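## Why a chopstick holder has holes

A chopstick is a thin stick used in pairs to pick up food. Many are made of wood. Wood is full of very small tubes, left over from when the tree was alive and moving water up from its roots. After washing, some water stays in those tubes.

Wet wood that is packed tightly dries slowly, and mold can grow on it. A holder with holes lets water drip out of the bottom and lets air move between the sticks.
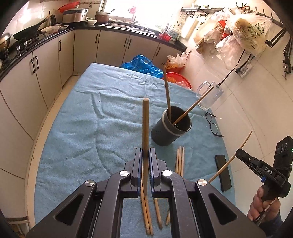
A towel works in a different way. Its cloth has many tiny loops, and each loop pulls water off the surface of the wood. This is called absorption. Chopsticks spread apart on a towel dry faster than chopsticks in a bundle, as more of each stick touches the air.

To put them away:

1. Roll each chopstick in the towel once.
2. Stand it in the holder with the eating end up.
3. Leave space between the sticks.
4. Wait 3 hours before closing them in a drawer.

The eating end is the narrow one. It goes in your mouth, so hold the thick end when you move it.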